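An: Verteiler Besuchsprogramm
Betreff: Re: Vorführung im November

Sehr geehrte Damen und Herren,

die Vorführung der Greiftechnik findet im Modellraum von Plestach statt. Zugelassen sind bis zu 71 Gäste. Gezeigt wird das Aufnehmen kleiner Gegenstände mit dem handgeführten Greifer. 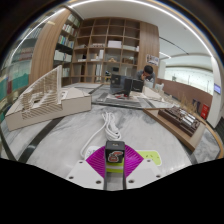
Anmeldungen nimmt das Sekretariat unter Durchwahl 917 entgegen.

Mit freundlichen Grüßen
Nafula Temba

Anduvis schrieb:
> Ist für unsere Gruppe noch eine Teilnahme möglich?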